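Day one of the second round for Pisard. The job is small: pick up a marker, drop it in the organizer, reset, go again. We want 200 clean examples by Friday.

Each take is done by hand with a pair of grippers, so the policy learns from the same jaws it will run on. Two operators, swapping after 17 takes - wrists get tired before anyone admits it.

Marker angle changes every take. Last round we got lazy and laid it nearly straight each time, and the model fell apart on diagonals.
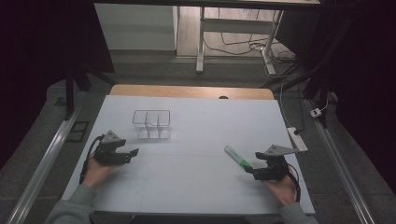 Pejman Nouri asks whether we keep the failed grabs. We do, in a separate folder. A fumble with a good recovery gets its own label and stays in training. A plain drop doesn't.

Threw out 9 this morning, mostly for starting the recording too late.

Next up is the same task with the organizer moved to the other side. Same operators, same markers.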